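Zirklow Game Night: Machine Room Safety Check

Checked by: Verna Yazzie
Date: Saturday, July 1, 2023
Game on test: Skodska, the slingshot and target game, build 268

What a fun room to check! I went through the list before the doors opened and then played a few rounds of Skodska (for testing, of course). My comments are under each item.

1. Walkways clear, no cords across the floor
OK. The cords behind the Akbari row are taped flat now, and it looks so much better than it did in March.

2. Exit door opens fully
OK. Swings wide with one push. Please keep the prize table on the other wall!

3. Power strips
FIX. One strip by the snack counter has a cracked switch. I unplugged it and put it in the bin for Evangelia Zacharopoulos. No strip is plugged into another strip, hooray.

4. Chairs
OK, with one wobbly wheel at seat 2. Tighten before the next session.

5. Flashing light warning
OK. Skodska shows it before the title screen and you have to press a key to get past it. The gold target still flashes pretty hard when you pass 1,000 points, so I'd love a "reduce flashes" setting right on the first menu.

6. Headphone volume
FIX. Three pairs started at 100 percent. The music in this game is gorgeous, but wow, that first drum! Set them all to half before players sit down.

7. Controllers and wrist straps
OK. All straps present on the motion controllers. Remind the younger players to use them, they really swing on the long shots.

8. Break reminder
OK. The pop-up after each set of levels works, and it pauses the game properly so you don't lose your streak.

9. Open computers kept on the work table, unplugged before anyone reaches in
See comment below.

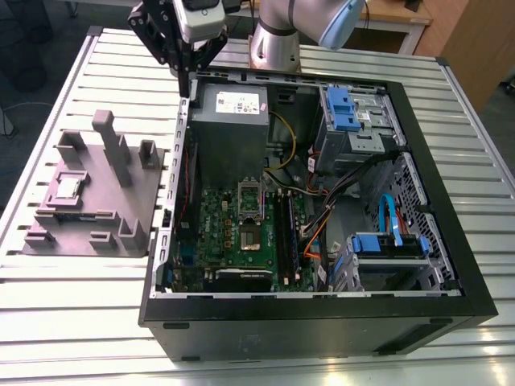 Item 9: tower with the side panel off, CPU socket empty.

Panels go back on before a machine returns to the play area. Screws in the Gresent tray, please, and touch bare metal before you handle memory or cards.

10. Drinks away from keyboards
OK. The little shelf is a great idea, let's get another one for the back row.

Result: open for play once items 3 and 6 are done. Evangelia to sign off on both.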